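Gukberg Pantry Labels

A collection of transcribed text from the labels of tinned and jarred food, with a small lookup tool called Tendon. Last updated 2025-05-24.

What it contains

The main file, labels.csv, holds 500 entries. Each entry is the text of one label, typed out by hand and split into fields. A further 187 entries sit in partial.csv, where the label was torn, faded or covered by a price sticker and some of the fields could not be filled.

Both files use the same columns:

id — a plain number, never reused
name — the product name as printed, including odd capitals
category — one of the headings in categories.txt
net_weight — as printed, with the unit
drained_weight — as printed, blank if the label gives none
ingredients — the full list, in label order
storage — any advice on keeping the food before and after opening
language — the language the row was typed from
notes — anything that did not fit elsewhere

Where a label carries the same text in several languages, we typed up the English if there was any. If there was no English we took the first language printed and left it untranslated. Translations are outside what this collection is for.

Why it was made

The work started as a shopping list program. It needed to know that a tin of chopped tomatoes and a tin of plum tomatoes could stand in for each other in most recipes, and that tomato purée could not. Shop listings were not much help, as they tend to shorten the name and leave out the drained weight. The label itself has both.

The shopping list program was dropped, but the labels were worth keeping. They have since been used for a meal planner (Cekau) and for checking recipe conversions in a cookery site's archive (Dantas). Neither is part of this repository.

How the labels were gathered

Contributors worked through their own cupboards and copied what they found. Anything sold as a fixed, sealed product with an ingredients list was allowed: tins, jars, cartons and pouches. Loose goods, fresh food and anything decanted into another container were left out.

Tins are by far the largest group. They keep for years, so people have more of them, and the label goes all the way round with plenty of room for print. Three on a shelf would usually make three entries, unless two were the same product in the same size.

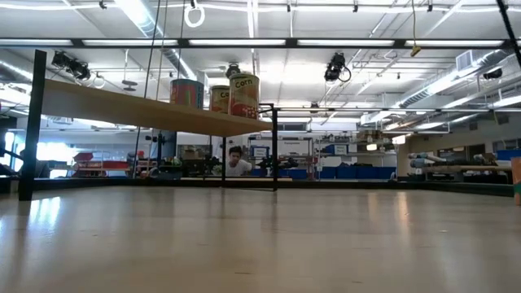

Known problems

Weights are not consistent. Some labels give grams, some give millilitres and a few give both. We have not converted anything. If you need one unit throughout, do the conversion in your own copy and keep the original column beside it.

Allergens are printed in bold on many labels and the bold is lost in a CSV file. Do not use this collection to decide whether a food is safe for someone to eat. Makers change their recipes without changing the name, and an entry may describe a version that is no longer sold.

Fish is thinly covered. Beans and tomatoes are over-represented. Jarred baby food is missing altogether.

Spelling follows the label, mistakes included. There is an entry with 'vegtable oil' in it and that is how it was printed. Please don't send corrections for these unless you have the same label in front of you and can see that we mistyped it.

The category column was filled in by one person and checked by another. Coconut milk caused the most argument and ended up under 'cooking liquids' with stock and passata. Chickpeas are under 'pulses', but hummus in a jar is under 'spreads'.

Using Tendon

Tendon is a single script with no other packages to install. Put it in the same folder as the two CSV files and run it with a word or phrase:

tendon.py "kidney beans"

It searches the name and ingredients columns and prints up to 300 matching rows. Add --partial to search partial.csv as well, or --name to ignore ingredients. Searching for 'salt' without --name will hit that limit and is rarely useful.

Accents are ignored when matching, so 'puree' will find 'purée'. Plurals are not handled. Search for 'bean' if you want both.

Changes in version 2

Drained weight was moved out of the notes and given its own column. The language column is new. Entries that had been typed twice from the same product were merged, and the lower id was kept in each case. Scripts written for the first version will need their column names checked.

Contributing

New entries are welcome, particularly for fish, fruit in juice and anything pickled. Copy the layout of template.csv, leave the id blank and send it as a pull request. Type the ingredients exactly as printed, brackets and percentages included. If part of a label can't be read, put a question mark in square brackets and place the row in partial.csv.

The next round of additions will be merged in June.

Licence

The arrangement of the data and the Tendon script may be reused for any purpose, with a mention of Gukberg Pantry Labels. Product names belong to their owners.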